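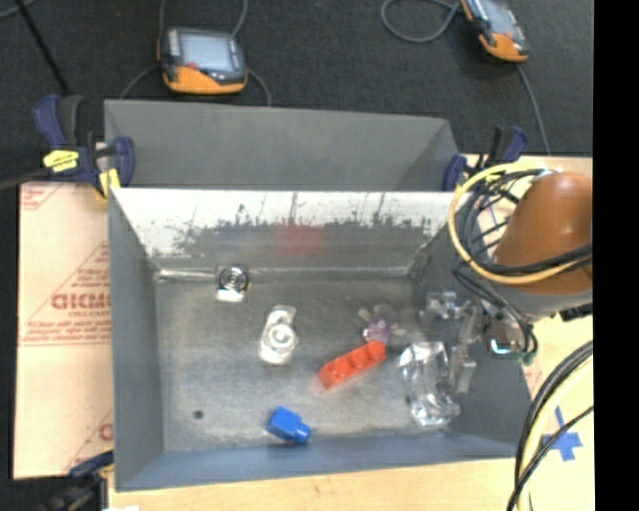
### 3.2 Materials and sorting bins

The study was carried out in the workroom of the Sollent toy library, which lends sets of bricks, blocks and small construction parts to families and nurseries. Parts come back mixed. Before a set can be lent again its contents must be separated, checked against a card and returned to the correct box. Staff at Sollent do this by tipping the returned parts into an open metal bin on a table and picking them out by hand. We kept this arrangement and changed only what was placed in the bin.

A stock of 418 parts was drawn from the library's reserve cupboard. Each part was assigned to one of 4 groups: opaque coloured parts, tinted translucent parts, clear parts, and parts with a shiny or mirror-like surface. Where a part could reasonably belong to two groups, it was assigned by the first author and the decision was reviewed by M. Barta. Parts with sharp edges or visible cracks were withdrawn.

**Figure 1.** Grey metal sorting bin on a wooden tabletop, holding a small mixed load. A red-orange toy brick and a blue block lie on the bin floor with clear, translucent and shiny pieces.

The bin was chosen in preference to the plastic trays used elsewhere in the building. As Figure 1 shows, its floor is a dull brushed grey with lighter streaks and worn areas, against which opaque parts in strong colours stand out readily. Clear parts are a different matter. The large transparent piece on the right of the floor is made visible chiefly by the bright highlights on its upper and lower parts, and the pale purple-pink piece beside the brick has far less contrast with the metal than the brick itself. The surface also returns some colour of its own accord: a faint reddish reflection can be seen next to the brick. Sorters in the pilot sessions mentioned such reflections without being asked, and the item on glare in the closing questionnaire was added as a result.

### 3.3 Procedure

Sessions took place in the afternoon, after the lending desk had closed. Each sorter completed 3 rounds, separated by a short rest. In every round a load was tipped into the bin from a cardboard box and the sorter was asked to remove the parts one at a time, naming the group aloud before placing each part in a labelled tray. Sorters were free to turn or slide parts along the floor of the bin, but were asked not to lift the bin or tilt it towards the window.

Loads were made up from a list prepared in advance by A. Rajan, who took no part in the sessions. Small loads were used for practice and full loads for the scored rounds. Across all scored rounds, 1,594 removals were recorded. A removal was counted as correct if the group named matched the group on the list, and as late if the sorter had already declared the bin empty and then found a further part in it. Late removals were analysed separately and are reported in Section 4.

Parts dropped on the table or floor were returned to the bin and the removal was counted once. Parts were washed in warm soapy water and dried on a cloth at the end of each week, and the bin was wiped with a dry duster between sorters.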